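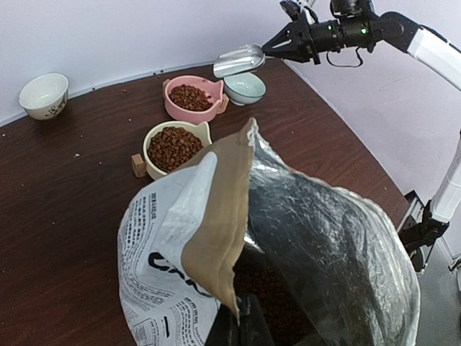 **Does automating one task remove a job?**

Usually the job stays and its contents shift. A job is a bundle of tasks, and a machine takes some of them, adds a few new ones, and leaves the rest where they were.

## Unit 5: The feeding bench at Mindwood

Work and Technology, Whitelaw evening program. Read before class and bring your own task list (see the end).

Mindwood is a cat boarding business in Patilthorpe. Until last year the morning shift portioned all dry food by hand. Two arms on a bench now scoop kibble from the open bag into the bowls. Staff carry the bowls out to the cats and bring them back. The arms are scheduled through Clitine, the same program the front desk uses for bookings.

Darcy Doolan ran the morning shift before the change and still does. Much of this unit comes from Darcy's shift notes and a visit in September.

### Tasks before

- Read the feeding card
- Open the bag, fold the top down
- Scoop and portion
- Carry bowls to the pens
- Watch who eats and who doesn't
- Wash up, wipe the bench

### Tasks after

- Check the card against the Clitine schedule
- Open the bag and set it on the bench
- Watch the first bowls of each run
- Carry bowls to the pens
- Watch who eats and who doesn't
- Wash up, wipe the bench, pick up stray kibble
- Log stoppages

The second list is longer. Scooping took the most minutes of anything on the first list, so the shift still has more free time than it did, but it comes in short pieces between other things. Darcy's notes call it "standing-around time" in the first month and stop using the phrase after that. 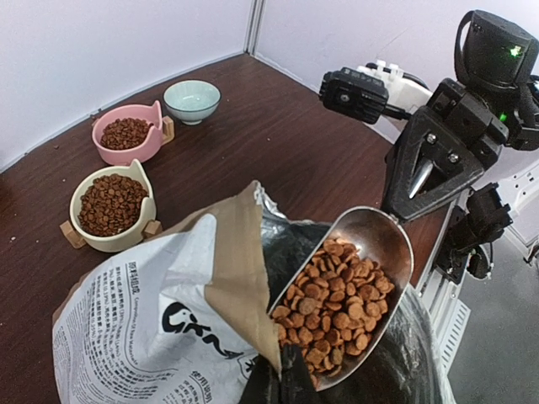

**Who decides how much food goes in a bowl?**

The owner of the cat sets the amount, and a staff member enters it at check-in. The arms work from that entry, so a wrong number at the front desk now goes straight through to the bowl unless somebody on the morning shift notices.

Under the old setup, the person scooping often knew the cat. Darcy describes giving a little less to an animal that had left half its supper, without writing it down anywhere. That kind of adjustment now has to be typed in before the run starts. Some staff like having it on record. Others say they skip it when the morning is busy.

Two terms for your notes:

**Tacit knowledge.** What workers know and use without recording it.

**Monitoring work.** Watching a process somebody else, or something else, is carrying out. It is tiring in a different way from doing the task, and it is easy to leave out of a job description.
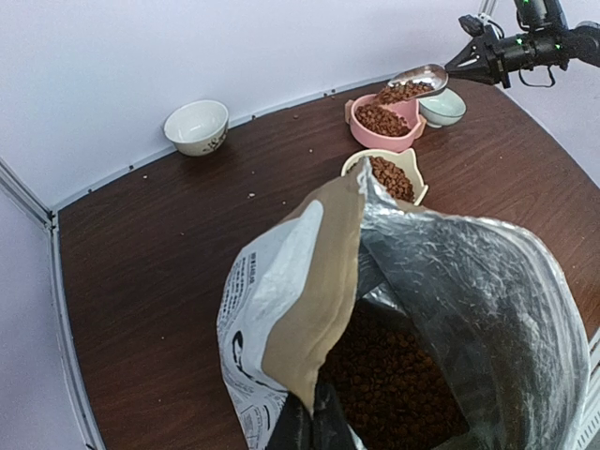
*Fig. 3. Filling the pink bowl from the scoop.*

### What the log shows

Mindwood logged 1,449 bowls in the month of our visit. The log gives the time, the pen and whether a person stepped in. It doesn't say why. "Stepped in" can mean a bag needed propping up or a bowl was put in the wrong place, and both get the same check mark. Keep this in mind when you read any figure on how often people intervene. Somebody chose the boxes on the form.

Crumbs on the table are not logged at all. Wiping down took almost 6 minutes on the morning we timed it, and it appears in neither the business plan nor the Clitine reports.

### Pay and hours

No one was let go. One part-time morning position was left unfilled when the person moved away. Hourly pay did not change, although the shift lead took on the schedule and the stoppage log. Darcy asked for a new job title and got one, "feeding lead," with the pay question put off until the next review.

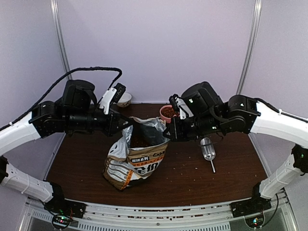 ## For class

1. Write out a task list for a job you have held. Mark each task a machine could take over.
2. For the tasks you marked, list what a person would still have to set up, watch or clean.
3. Find one thing you knew in that job that was never written down. Who would lose out if it disappeared?
4. Should the feeding lead be paid more? Use both task lists in your answer, 2 pages at most.

Hand in items 1 and 4 on paper. Items 2 and 3 are for discussion.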